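征集参与者：把你的旧T恤穿给我们看

Litport 穿着记录小组
报名截至一月底

去年起，Litport 的几家服装店门口都挂上了同一句话：“一件穿到2040。”卖的是黑色T恤，吊牌上印着叶子，价钱是普通T恤的好几倍。我们去店里问过，这个年份怎么来的，店员说是总部给的。写信去总部问，回信附了一份宣传册，宣传册上写着“一件穿到2040”。

所以我们想自己弄清楚。现在征集愿意长期记录一件日常T恤的人，记录它怎么穿、怎么洗、什么时候开始走样，最后又为什么不穿了。最后这一条我们最想知道。衣服很少是因为破了才离开衣柜的，至少我们几个人翻自己的旧衣袋时，翻出来的多半还完整。领口松了，颜色发灰，胖了，瘦了，换了工作，或者单纯看烦了。厂家宣传的“耐穿”管不到这些事。

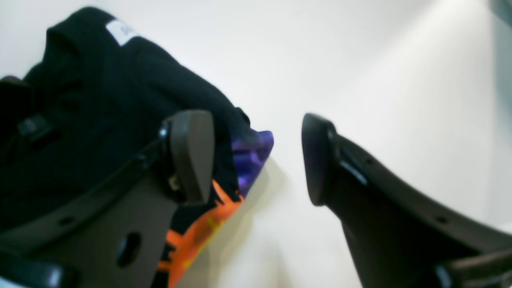
两指夹爪与白墙

我们是谁

小组挂在 Ruvberg 社区学院的家政与纺织阅览室下面，经费很少，办公室是借的。成员里有退下来的面料检验员，有裁缝，有做过消费者投诉的，也有只是爱管闲事的。没有服装企业出钱，将来也不打算收。去年有一家洗涤剂品牌 Codow 提出赞助，条件是参与者统一使用他们的产品，我们谢绝了。大家平时用什么洗就用什么洗，记下来就好。

需要说清楚，这件事的科学分量有限。参与者自己报名，自己填表，人难免会忘，会偷懒，会把洗衣次数往少里记。我们不会拿结果去宣布哪种面料“更好”，也不会出什么排行榜。能得到的大概是一堆具体的、互相矛盾的经验。对着那句广告语，这也够用了。

我们想找什么样的人

住在 Litport 或周边，能在记录期间来 Ruvberg 见面两次，一次在开头，一次在结束。
平时真的穿T恤。为了参加而专门去买一件的，请不要报名。
年龄满十八岁。体型、职业、性别都不限，常出汗的、常弯腰的、背单肩包的、家里养猫的，都很欢迎，这些人的衣服往往更有内容。
愿意用手写或打字的方式记录，字丑没关系，看得清就行。
家里没有洗衣机，去自助洗衣房或者送店里洗的，也请报名。上一轮试做时这类人太少，结果偏得厉害。

不太适合的人：在服装、面料、洗护行业做销售或推广的；已经认定某种面料最好、只想来证明一下的；以及认定所有新衣服都是垃圾的。后一种人我们小组里已经够多了。

参与者要做什么

记录期为5个月。你选一件自己已有的深色T恤，黑色、藏青、深灰都行。选深色是因为褪色容易看出来，也因为广告里那件就是黑的。品牌不限，旧到什么程度也不限，领口已经荷叶边了照样收。

每次洗完在表上打一个勾，写上水温和有没有烘干。不知道水温就写不知道，千万别猜一个数字填上。试做的时候有人全程填“三十度”，后来才说他家洗衣机的旋钮早就坏了，转到哪里都一样。

每个月写一段文字，不超过500字，讲讲这件衣服最近的情况：哪里起毛了，折痕还能不能抚平，穿出门有没有犹豫过。不用写得漂亮。请不要写“陪伴”“温度”“故事”这类词，表格背面会再提醒一次。

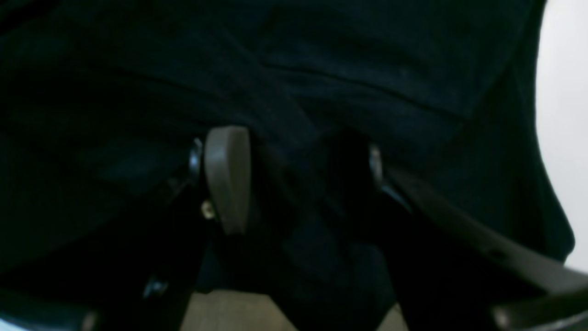
深色布料，表面略带绒感，有一道浅浅的折痕

另外，每月把衣服平铺一次，自然光下看一看领口、腋下、下摆和侧缝，照着表上的格子填。侧缝扭没扭很多人不会看，首次见面时会教。简单说，把两边的肩对齐铺平，侧缝应该沿着边走，如果它跑到肚子前面来了，就是扭了。扭了的衣服也能穿，只是厂家不爱提。

熨不熨随你。往年怎么对待它，这几个月就怎么对待它。有人一知道自己在被记录就开始手洗、阴干、叠得方方正正，这样的数据我们留着也没用。

你能得到什么

完成全部记录的参与者领取500元。中途退出按月折算，不需要说明理由。来回车费凭票另报，打车不报。

衣服始终是你的。首次见面时我们会看一看、量一量，当场还给你。结束时如果你愿意把它留给我们剪开做拉力测试，我们感激不尽，但不另外付钱，也不会劝你。

Ruvberg 路口的 Tạ 洗衣店答应给参与者留一个取表和交表的盒子，店里营业的时候都能去。洗衣店不参与研究，请不要向店员打听结果，他们真的不知道，而且下午很忙。
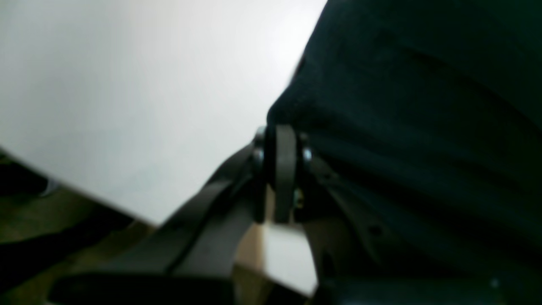
几个常被问到的问题

可以记录两件吗？
可以，但只按一件算钱，表要分开填。

白T恤行不行？
这一轮不行。白的脏得太快，多数人不是穿旧的，是染坏的，那得另开一张表。

我的T恤是厚的，里面有点绒，算吗？
能当T恤穿就算。我们不想在定义上吵架，上次为了“打底衫算不算”吵了一晚上。

中间把衣服弄丢了怎么办？
写下是怎么丢的，记录到此为止，按完成的月份结算。丢失也是衣服退场的一种方式，而且比磨破常见。

会公布品牌吗？
不会。每个牌子就那么几件，公布出来既不公平，也容易被拿去做广告。要是看到哪家店引用我们的结果说自己的衣服“经受住考验”，麻烦告诉我们一声。

你们是不是反对买好衣服？
不反对。我们反对的是没人量过就印在吊牌上的年份。如果那件T恤真能穿那么久，当然高兴，只是希望有人拿得出洗过多少回、谁穿的、穿去干什么。到目前为止，我们见到的只有宣传册，纸倒是挺厚。

关于你的信息

报名时需要留称呼、联系方式和大致的洗衣习惯。体重身高不必填，愿意填也行。月度文字可能会匿名摘进最后的小册子，摘之前会给你看，你不同意就不用。表格原件在小册子印好后退还或者销毁，由你选。

小册子免费放在阅览室，不上架销售，也不做成短视频。有人建议过做成短视频，说这样传播得远。也许吧，但五分钟之内讲清楚缩水率和扭曲度，我们没见谁做到过。
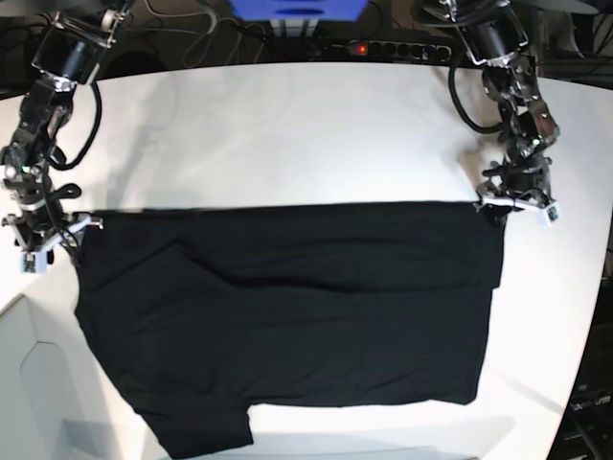 平铺在白色桌面上的黑色T恤

怎样报名

到 Ruvberg 社区学院阅览室或 Tạ 洗衣店取报名表，填好放回盒子。不方便出门的可以写信到阅览室，信封上注明“T恤”。没有网上报名，我们试过，收到的大半是代购和优惠券。

报名表上有一道题请认真写：你上一件不再穿的T恤，是怎么结束的？我们主要看这一题来选人，答案越具体越好。写“旧了”的，多半会收到我们的追问。

报名结束后两周内会逐一回复，没选上的也会回。见面地点在阅览室里间，上午十点开始，请穿着或者带着你打算记录的那件来，来之前不用特意洗。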